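Belay: a table of youth sport suspensions

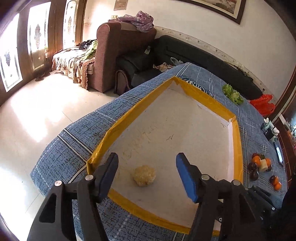

White tray with yellow tape on the rim.

Belay is a small data set of disciplinary decisions in youth team sports, mostly hockey, futsal and water polo. Each row is one decision against one player, coach or team. Version Kiltard has 519 rows, taken from 386 public notices of 11 regional leagues.

Columns

case_id: text, stable between versions
sport: one of hockey, futsal, waterpolo, other
age_group: as the league wrote it, for example U14
role: player, coach, parent, team
reason: short code, see reasons.txt
games_out: whole number, empty if the ban is given in weeks
weeks_out: whole number, empty if the ban is given in games
appealed: yes, no, unknown

Names of minors are removed before anything enters the repository. Club names are replaced by a code. Please do not try to put them back.

How the rows were made

Liya Birhane and Kamol Sukprasert read the notices and filled the table by hand. When they did not agree on the reason code, Duangjai Saithong decided. The script cestus.py only checks the types and finds double rows. It does not correct anything.

Known problems

Futsal leagues publish more than the others, so do not compare sports by number of rows. A ban "until the end of the season" has both length columns empty. In the older notices appealed is nearly always unknown. Two leagues use U15 for the group that the rest call U14, and we left it so.

Use

Run python cestus.py belay.csv before you send a change. Questions about the codes go to Thongchai Nilsuwan, all other questions to the Nastix issue list. Next version is planned for January.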